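Ticket 109: Arm stops during the kitchen table demonstration
Project: Wondville open day
Opened by: Lakshmi Gounder
Assigned to: Nithin Kartha
Priority: High (visitors are coming)
Status: Closed

Lakshmi Gounder wrote:

Dear Nithin, I am opening this ticket on October 20, 2020, after the first rehearsal for the open day. The toy kitchen demonstration does not run to the end. The arm starts well from the home position and goes to the first object. Then, at some moment after the first or the second object, it stops and the tablet shows the message "Protective stop, joint load." After that we must release the stop by hand and start the program again from the beginning.

We tried the full program 5 times this morning. It reached the end one time only. The visitors from Edosside will stand at the table for maybe ten minutes per group, so we cannot restart so often in front of them.

What I checked already:
- The emergency button is released and the cable to the tablet is firmly in.
- The table did not move. The tape marks on the floor are still under the feet.
- The speed is the same as in the March demonstration, when we had no stops.
- The gripper opens and closes normally when I command it from the tablet.

For your information, the layout is the one from the visitor plan. The round plate is the first target, then the small fruits, and the ketchup bottle on the oval plate is the last one, for the finale. 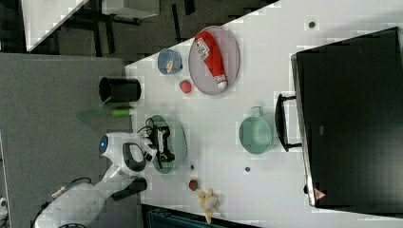
I did not change any position after the rehearsal, so you can come and look when you have time. Please tell me also if I should prepare the spare gripper fingers. They are in the drawer with the label Oltitz.

Nithin Kartha wrote:

Hello Lakshmi, thank you for the clear report. I have two questions before I come down.

1. Does the stop happen when the arm goes down to an object, or when it travels between two objects?
2. Who entered the payload value in the program after we changed the gripper? I remember that the old gripper was lighter.

Please do not raise the load limit by yourself. I know it is possible in the menu, but then we do not have the same protection when visitors are near.

Lakshmi Gounder wrote:

To question 1: I watched it again. Three stops came when it went down, and one came in the travel, close to the oven. To question 2: I do not know. Karthikeyan Kulkarni installed the gripper, and I ask him now.

Karthikeyan Kulkarni wrote:

Hi both. I installed the gripper and I made the mechanical test, but I did not touch the payload. I thought the demonstration program reads it from the general settings. If it has its own value, then it is still the old one. Sorry for that.

Nithin Kartha wrote:

I was at the table for one hour. Here are my notes.

The payload was indeed the old value. The difference between the stored value and the real gripper is 500 grams. The controller believes that the hand is lighter than it is, so it feels the missing weight as an outside force, and in the low positions it becomes too much. I corrected the value and also the center of mass, and saved the program under a new name.

Result after the correction: no more stops on the way down to the plate and the fruits. The stop near the oven was still there, two times.

For the second problem I looked at the path. The point between the pan and the oven was taught with the old fingers, which are shorter. With the new fingers there is not enough room above the oven, and the tip touches the top edge very lightly. You cannot hear it from the visitor side. I raised this point by 34 millimeters and made the corner rounder.

Then I ran the program at the normal speed. I kept one hand at the emergency button the whole time.

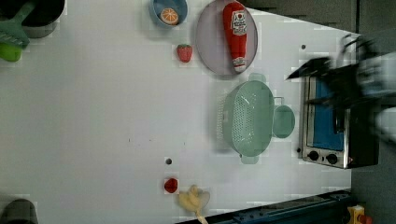
Gripper in motion at the oven end of the table, test run on the toy kitchen layout.

After this change I had no stop. I would like that another person repeats the test, because I know the path too well and maybe I place the objects nicer than the visitors will do.

Shuk-fan Chiu wrote:

I can repeat it after lunch. Is it allowed that I put the objects a little bit wrong on purpose? At the last visit a child turned the bottle around, and the arm took it at the cap.

Nithin Kartha wrote:

Yes, please do it. The small fruits can be displaced by a few centimeters. The bottle should stay on its plate, but you can turn it. Leave the oven where it is, the program does not search for it.

Shuk-fan Chiu wrote:

Test finished. I ran the complete program for around 40 minutes with different positions.

- No protective stop.
- When the strawberry was too close to the edge of the table, the arm did not try to take it and continued with the next object. I think this is correct.
- With the bottle turned, the grip was not so beautiful but the bottle did not fall.
- One time the tablet lost the connection and came back by itself. The arm was not influenced. I report this separately.

One remark for the guides: the visitors like to lean over the corner by the oven, because from there they see the fingers better. We should put the rope there, and not only on the long side.

Krishnamoorthy Murthy wrote:

I read the ticket as responsible person for the open day. The rope for the corner is approved, Bhat will deliver one more post together with the chairs. Lakshmi, please write in the guide sheet which version of the program must be loaded, so that the evening group does not start the old one by mistake.

Lakshmi Gounder wrote:

It is written in the guide sheet, and I moved the old program into the archive folder. I also added one line to the checklist for gripper changes: "Compare the payload in every program, also in the demonstration programs." Karthikeyan has read it and agrees.

The spare fingers stay in the drawer. From my side the ticket can be closed.

Nithin Kartha wrote:

Closed. If the stop comes again during the visit, please write down the joint number from the message before you release it.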